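Play food

Play food, also called toy food, is a group of toys that imitate fruit, vegetables, bread, bottles and other things from the kitchen. It is usually sold together with small plates, pots and household appliances, and it is used by children in pretend play, in kindergartens and in language lessons.

Materials

The oldest play food was made of wood, wax or painted plaster. Today the most common materials are plastic, wood and felt. Plastic pieces are often hollow and light, and they can be washed. Felt pieces are soft and are frequently sewn at home. Some fruits are made in two halves, which a child can separate with a toy knife.

Types of sets

Fruit sets contain whole fruits, slices, or both. The pieces are not always in the same scale, so a strawberry may be almost as large as a lemon. Kitchen sets add cookware, for example pots and colanders, and sometimes a toaster oven or a stove. Market sets add a scale, baskets and play money.

The manufacturer Padeck began with a fruit set of 11 pieces and later added bottles and cans. The Hubáček workshop produced only wooden bread and cakes. Its catalog is still used by collectors to identify pieces without a mark.

Use in education

Teachers use play food for sorting by color, for learning new words and for games of shopping. Érica Rezende, in her handbook for preschool teachers, recommends starting with few pieces on a plain table and adding the cookware later. She considers that plates and pots give the child a reason to move the food from one place to another. 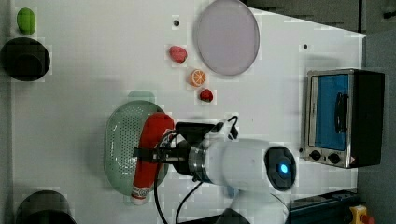
Toy fruit, a plate, cookware and a toaster oven on a white tabletop, with a red plastic bottle over a green colander.

Collecting

Older sets are collected, especially when the box is complete. The Drovow collection holds 1,259 pieces and is arranged by material. Hưng Văn, who prepared its list, also separated the pieces intended for shop windows, because they are larger and were not made for children.

See also: Toy kitchen; Pretend play; Dollhouse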